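Ticket 227 - Finish timer at Ondrejka track not recording
Status: closed
Category: Race timing
Site: Ondrejka, training track and pony racing

Reported
The finish timer starts when the stalls open but does not stop at the line. It happened in the last 2 races of the morning. Times for both were taken from the hand stopwatch and entered as manual. The Lelleo display board stayed running until it was reset from the judge's box.

First reply
Please check that the beam across the line is clear and that both posts are upright. Grass and rail paint on the lens are the usual cause. Send the Brundero log for the whole meeting, including the races that timed correctly.

Site update, 14:20
Lenses cleaned, posts checked with a level. Walked a lead pony through the beam 4 times. The timer stopped twice. Log attached. The manual stop button in the judge's box was also tried and did nothing on the first press.

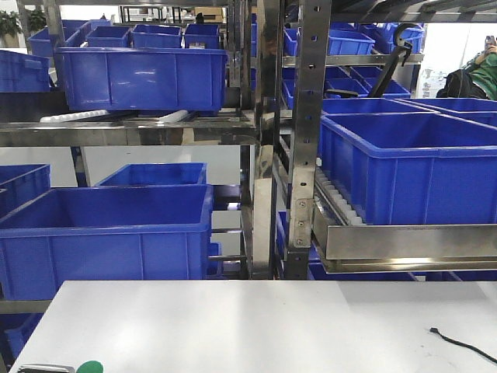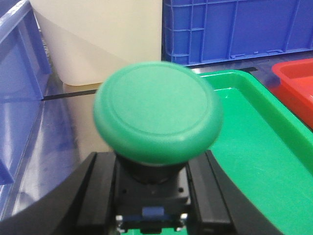
Attachments: bench with blue bins on the racks behind (first), green push button on its black housing (second).

Second reply
The log shows the stop signal arriving late and being thrown away as a false trigger. The hold-off is set to 200 seconds. It should be 20 for the sprint course. It looks as if the figure was typed in with an extra nought when the Tutine settings were copied over in February. A horse finishing inside the hold-off will never stop the clock, and the manual stop is ignored for the same period.

Site update, 16:05
Hold-off changed to 20 and saved. Unit restarted. Ran two ponies over the short course and both times came up on the board. Manual stop also works now.

Closing note
The two manual times stand and should stay marked as manual in the results. Tutine has been asked to check its own setting before the next meeting.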